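Pre-use inspection, two-arm unit, Surnport workshop. Filled in 9th June by Vira Tymoshchuk for Londale. The task on trial is board work: writing and wiping the job board, which Kontogiannis wants off the leading hand's list. My comments are blunt on purpose.

## A. Work area

- [x] Table steady, both panels level at the join. *Leant on it. Fine.*
- [x] Floor tape down and readable. *Scuffed. Re-lay before October.*
- [ ] Standing line for people agreed. *The crew say one thing, the sheet says another. Fail until it's written up.*
- [x] Stop button within reach of the person watching. *Pressed it twice. Both arms stopped.*

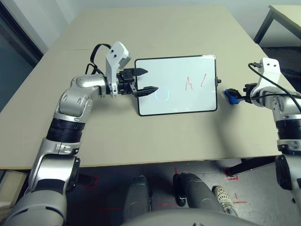

**Can it take over the job board yet?**
Not on what I've seen; a person still has to stand by the whole time, and that person could write the board in a few seconds.

## B. Arms and cables

- [x] Shell pieces tight, no cracks. *No complaints.*
- [ ] Cable loops clear of the elbows through full travel. *Too much slack at both wrists for my liking. Clip them and show me again.*
- [x] Brackets at the wrists firm. *Hand tight only. Put a driver on them.*
- [x] Idle arm stays put while the other works. *It did, for the ten minutes I watched.*

## C. Gripping and marking

- [x] Fingers open fully on command.
- [ ] Grip force recorded. *The form from Plernasby has a box for it and the box is blank. I won't sign a blank box.*
- [ ] Pressure on the writing surface recorded. *Same again.* 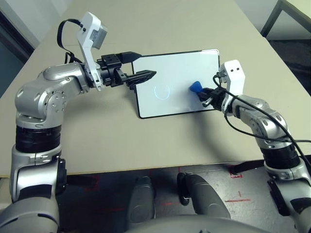
- [ ] Log supplied for earlier runs. *I was given a total of 667 attempts and a count of 197 that needed a hand from someone. No dates and no word on what counted as a hand. An apprentice with that record would be sweeping.*
- [ ] Small parts accounted for at end of run. *There's no sheet for this. Start one.*

## D. Handling other things on the bench

- [x] Finger pads clean, no grit. *Wiped before the run.*
- [ ] Approach speed near a screen set to low. *Setting was there but not locked. Anyone could change it.*
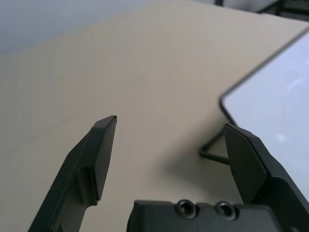

- [ ] Spare pads on the shelf. *None. Order a set, and keep the old ones for comparison.*
- [ ] Unit tried on a cluttered bench. *Not done. Ours never stays tidy past smoko, so a pass on a clear one tells me very little.*

## Result

Not cleared for unattended use. Cleared for supervised trials, one person watching and doing nothing else. Kontogiannis to send the missing force figures and the full log. I'll look again once section C is filled in, and I'd like to pick the tasks myself next time.

V. Tymoshchuk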